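Hornari Unit 4: Good practice for two-arm sorting cells
Handout to accompany the lecture. Revised Oct 3, 2021.

4.1 Scope
These notes cover rules for setting up and running a sorting task in simulation before it is moved to the Greletville lab. They do not replace the site safety rules, which you must have signed before entering the lab.

4.2 Speed limits
In simulation the arms may run at 100 per cent of rated speed. For the first run on hardware the limit is 30 per cent. It may be raised to 80 per cent once the supervisor has initialled the log. No other settings are authorised.

4.3 Work surface
Keep the surface clear of anything the task does not use. Trays are placed before the program is started and are not moved by hand while the arms are powered. Tray colour is part of the task definition: if you change a colour, change the task file as well and record both in the log.

4.4 Grasp and release
An object is released only when the hand is over the target tray. The release height is set in the task file — do not adjust it from the console. If the object is tilted in the grasp, check the clearance to the tray walls at its lowest point, not at the wrist.

4.5 The idle arm
When one arm is working, the other holds a fixed pose with its hand open and clear of the trays. Students often leave the idle arm without a command, and it then drifts under the default controller. Always send a hold. 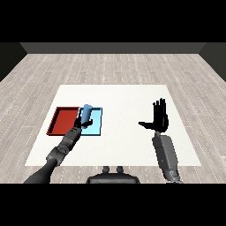
The hold must be sent again after every reset. The Hutsuliak controller does not keep it, and the fault does not show up in the log until the second arm is called.

4.6 Records
Save the task file, the seed and the log for each run. Keep failed runs. Lab reports without the seed lose 13 marks.

Reading for next lecture: Flaltadside notes, part 2, on shared workspaces.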